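3.2 Ground rules for the tabletop cell

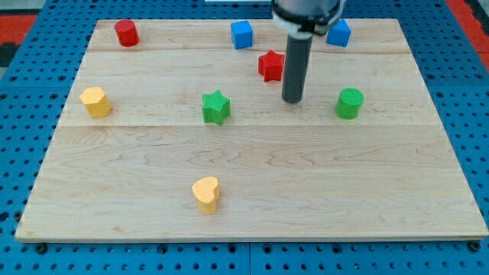

Figure 2. Pushing cell at Matgate with the rod tool over the board and eight foam blocks in four colours.

Good rules for a small robot cell are a pleasure to work with, and we would like more groups to write theirs down! The set used in this study grew out of the Vuvness handbook, which was written for much larger arms, and we cut it back until it fitted on one side of paper. The version we describe was fixed in January, before the main runs began, and stayed the same for all 3049 pushes.

The first rule concerns the tool. Only a plain rod with a rounded tip may be fitted while the blocks are in play (Figure 2). A rod can nudge and slide but has no fingers to trap anything, so the list of things to check before a run becomes wonderfully short. Any change of tool means a full stop, a new height check and a fresh entry in the log.

The second rule covers height. The tip travels just above the board and must never press on it. Foam is forgiving and wood much less so, and we set the lower limit in software as well as on the controller, so that a slip in one is caught by the other. Both limits are read aloud by one person and confirmed by a second at the start of each session.

Our third rule is about reach, and it is the one visitors ask about most. Hands stay off the board whenever the drives are live, even if the arm is standing still. To move a block by hand, the operator presses stop, waits 3 seconds, and only then leans in. It sounds fussy on paper, but at Yaman, where the same sheet was tried, new users had the habit within 2 sessions.

Layouts are left loose on purpose. Blocks may sit close together or well apart, and we ask only that each one starts upright and fully on the board. This gives the planner a lovely range of starting points while keeping resets quick. Section 3.3 sets out how resets were logged and how the Nurkeleo checklist was adapted for them.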